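Filed under: Work, Shop floor

I have worked in gearbox assembly at Lanimbridge for almost 5 years, and since July two of the benches on our line have belonged to the Flivunine cell. Before anything goes near the real arms it gets tried out in simulation, and my job has moved over to that side. I used to put together 400 units a week by hand. Now I sit next to Zsolt Veres and tell him when a move looks wrong.

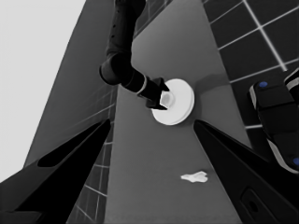 The pay stayed the same, which was the first thing everyone asked. The hours changed a little. Irén Katona went to inspection and likes it. Béla Orbán did not want a screen job and transferred to packing, and I miss having him across the bench – he could hear a bad fit before I could feel it.

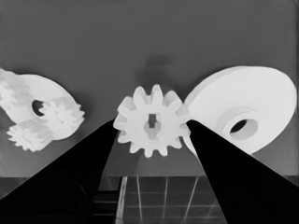
Training is the part I would do differently. We got a binder and two afternoons, and the binder assumed you already knew the software. What I did know was parts. With a small gear like the white one between the fingertips, I look at the keyway first, and that turned out to be useful to Zsolt, who had been thinking mostly about the teeth. We wrote it up as a note and Sosina Abdella added it to the work instructions. My name is on it. I have asked for the next group to get a full week, and she is taking that to the plant manager.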